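The Reading Room at Arnmont: Notes on Keeping a Small Private Library

Posted Monday, July 6, 2026

The purpose of this post is to set out the rules under which I have kept a household library for the past several years. Readers of this site have asked for them more than once, most often after the entry on damp, and it seemed proper to answer in one place.

The library holds 1000 volumes. That figure is a limit and has been one from the beginning. When I moved to Arnmont the shelves I inherited had room for a larger number, and for a time I filled them. The result was a collection in which I could not find anything. I owned three copies of the same county history and had forgotten all of them. The limit was adopted the following winter and has been kept without exception, apart from one month in which a box of auction lots from Collet was delivered earlier than expected.

Under the limit, a book that comes in must be matched by a book that goes out. The outgoing book need not be of the same kind or size. It must be chosen within a week, and it must leave the house within the month. Books set aside for removal and then left in the hall are, for the purposes of the count, still in the library. 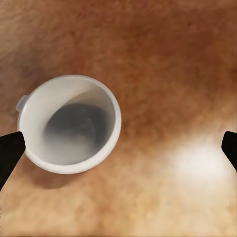

Acquisitions are recorded in a ledger on the day of arrival. Each entry gives the author, the title, the year of printing, the price paid, and the seller. I do not record condition in the ledger, as my opinion of condition has changed too often to be of use. A penciled note inside the back cover serves that purpose and can be corrected later.

The ledger is a bound one. I used a spreadsheet for two years and have no complaint against it, but I did not open it as often as I should have, and the entries for one entire spring had to be rebuilt from receipts. The bound ledger lies on the desk and is harder to ignore.

On Arrangement

The books are arranged by subject and, within subject, by date of first publication. This is not a method I would recommend to a public institution. It requires the owner to know when things were written, and it places the second edition of a work beside the first even when the two have little in common. For a private reader it has one large advantage — a shelf read from left to right gives the history of an argument. My shelf on river navigation begins with canal surveys and ends with a pamphlet opposing the Uvden lock, and a visitor can follow the whole quarrel without leaving the chair.

Local history accounts for 400 volumes, the largest share. Natural history follows. Fiction is kept in the bedroom and is arranged by author, because I look for novels by the name on the spine and for nothing else. Dictionaries and atlases stand flat on the lowest shelf. Tall books stored upright will in time pull away from their bindings, and the repair of a large atlas costs more than most atlases are worth.

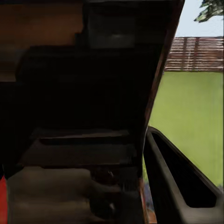
Pamphlets have been the most difficult class. They number 70 at present and are too thin to carry a title on the spine. For some years they were tied in bundles with cotton tape, which kept them together and also kept them from being read. They are now held in upright boxes by decade, each box with a typed list pasted inside the lid. The typed lists have proved more useful than the boxes. I have twice settled a question of date by reading the list alone.

Two small points should be added. Loose newspaper clippings are never stored inside books, however well they suit the subject. Newsprint is acidic and leaves a brown shadow on the facing pages that cannot be removed. Clippings go into a separate folder, and a slip of better paper in the book records that the clipping exists. In addition, rubber bands are not used anywhere in the room, for any purpose.

On Lending

Lending is permitted and is encouraged. A library that does not lend becomes a storeroom, and I have seen several good ones end that way. The terms are modest. The borrower signs the ledger. The loan runs for 66 days, a period chosen years ago for reasons I can no longer reconstruct and kept because borrowers remember it. One renewal is granted on request.

Losses under this system have been few. The most serious was a bound volume of the Bravance parish notices, which was left on a train and did not come back. I replaced it after a long search with a copy in poorer condition, and I have come to prefer the replacement, which carries a former owner's corrections in the margins. Several of those corrections are wrong. They have been left in place.

Books returned with damage are accepted without comment. I arrived at this policy slowly. A borrower who has been scolded for a stained cover does not borrow again, and may also be slow to return whatever else is on loan.
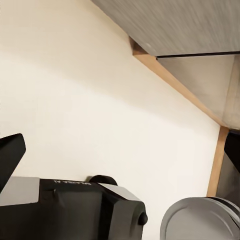
On Removal

The books that leave are offered first to anyone who has borrowed them before. After that they go to the sale shelf at Collet, where the dealer takes most of what I bring and is frank about the rest. I do not ask for a receipt, and the ledger entry is closed with a single ruled line and the date.

The next review of the natural history shelves will take place later in July. There are two field guides to mosses on the second shelf, and one of them will have to go.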